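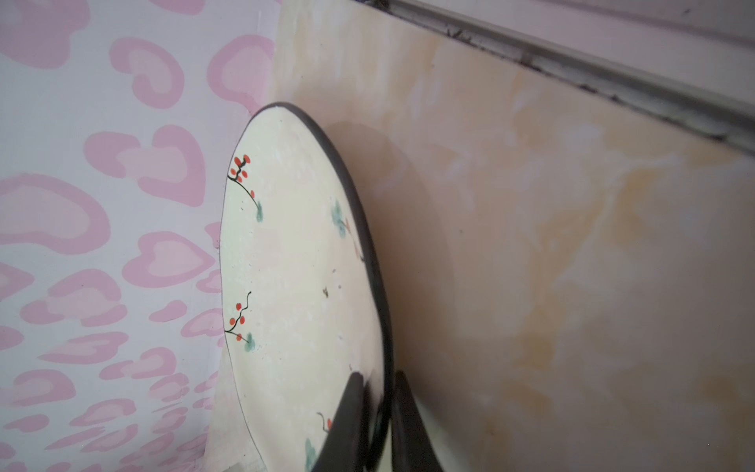

How should the painted plates be stored between sessions?

On edge, one per corner or slot, with the foot ring off the shelf and the painted face outward. Flat stacking is out until felt spacers arrive.

June 26, 2022

Went through the tableware shelf with Kianoush. Subject today was the glazed ceramic with brush decoration: cream ground, dark rim, black twigs with red-orange dots, blue-green leaves. Logged under Villora, tray 3.

Condition notes, plum-blossom plate:

- Small brown speck near the center of the face. Left as is.
- Other dark spots are minute and scattered. Not worth mapping one by one.
- Rim line is thin on one side and heavier on the other. Zohreh thinks this is the curve of the lip catching the eye. I would like a caliper reading before agreeing.
- Red dots: ran a fingertip over the upper sprig, no relief felt. Probably under the glaze – Afshin to confirm with the loupe.

Weight on the bench scale: 166 g with the tare forgotten, so void. Repeat.

Leaning angle still unsettled. Too steep and the plate can tip forward when the shelf is knocked; too shallow and the foot walks out on a smooth surface. Tried a strip of shelf liner under the edge. Held through 100 taps on the shelf front, same spot each time. Did not try it with the heavier bowls.

Label stock is down to the last sheet. Order no. 2259 went to Esfahani, no reply yet. Kamran has pencil tags for the meantime. Tags go on the shelf edge, never on glaze – the old adhesive took half an hour with warm water to get off the saucers.

Open:

- caliper on rim, four points
- reweigh
- felt spacers, ask Nataša which thickness she used on the Cletevar set
- wipe down the corner panels before anything goes back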